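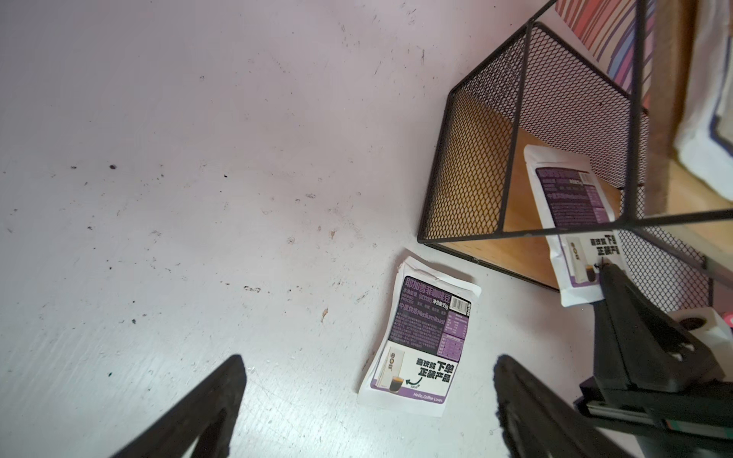 Indis 양팔 작업 셀 / 손목 카메라 학습 패키지

제품 개요
Indis는 탁상 크기의 양팔 조작 연구를 위한 작업 셀입니다. 로봇 팔 두 대, 각 그리퍼의 손목 카메라, 그리고 학습용 소프트웨어 Tredex가 함께 제공됩니다. 본 페이지에서는 장비의 구성과, 이 장비로 진행한 모방 학습 연구의 결과를 같이 소개합니다.

연구 방법
과제는 선반에 커피 샘플 파우치를 올려 정리하는 작업입니다. 파우치는 얇고 표면에 주름이 있어서, 잡는 위치가 조금만 달라도 기울어지는 방향이 바뀝니다. 저희는 이 점이 손목 카메라의 효과를 확인하기에 적당하다고 판단하였습니다.

시연 데이터는 원격 조작으로 1,542회를 수집하였습니다. 파우치의 시작 위치와 각도는 매회 바꾸었습니다. 수집은 엄현서 연구원이 담당하였고, 학습 코드는 추이안 연구원이 작성하였습니다. 정책은 두 가지로 학습하였습니다. 하나는 고정 카메라 영상만 입력으로 사용하고, 다른 하나는 고정 카메라와 손목 카메라 영상을 모두 사용합니다. 그 외의 조건은 동일합니다. 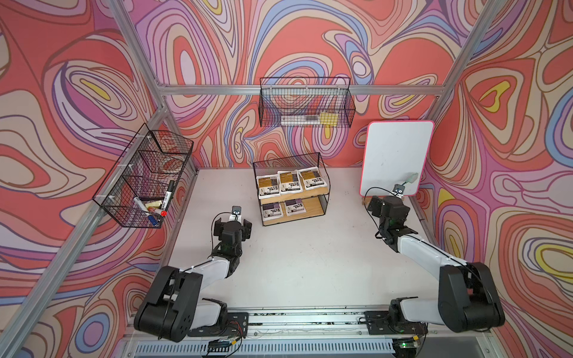
양팔 작업 셀과 2단 선반. 두 그리퍼 위에 손목 카메라가 장착되어 있습니다.

결과
평가는 정책마다 1,000회씩 실시하였습니다. 손목 카메라를 사용한 정책이 파우치를 집는 단계에서 더 높은 성공률을 보였으며, 차이는 파우치가 선반 가까이에 누워 있는 조건에서 가장 컸습니다. 이 위치에서는 팔이 고정 카메라의 시야를 가리는 경우가 많습니다. 반면에 파우치를 선반에 내려놓는 단계에서는 두 정책의 차이가 작았습니다. 선반의 철망에 그리퍼 끝이 걸리는 실패는 두 정책 모두에서 관찰되었고, 아직 해결하지 못하였습니다.

장비 구성
로봇 팔: 2대, 병렬 그리퍼 포함
손목 카메라: 그리퍼당 1대
프레임: 알루미늄 프로파일
벽면: 무늬 벽지 부착, 교체 가능
수납: 철제 바스켓, 프레임에 고정
소프트웨어: Tredex (수집, 학습, 재생)

벽면의 무늬에 대하여
단색 벽과 무늬 벽의 비교 실험은 7월에 시작하였습니다. 현재까지 결론을 말씀드릴 만한 데이터는 없습니다. 단색 벽지가 필요하신 경우에는 주문할 때 적어 주십시오.

사용 시 주의
손목 카메라의 케이블은 손목이 회전할 수 있도록 여유를 두고 고정하여 주십시오. 카메라를 다시 장착한 후에는 반드시 보정을 실행하여야 합니다. 보정 없이 기존 정책을 재생하면 집는 위치가 어긋날 수 있습니다.

데이터 및 문의
시연 데이터는 구매 기관에 제공합니다. 다른 과제를 포함한 전체 묶음은 3,882회 분량이며, 품번 Fokton 1,631로 신청하실 수 있습니다. 견적은 문의 양식에 설치 공간의 크기와 전원 조건을 함께 적어 보내 주시면 됩니다.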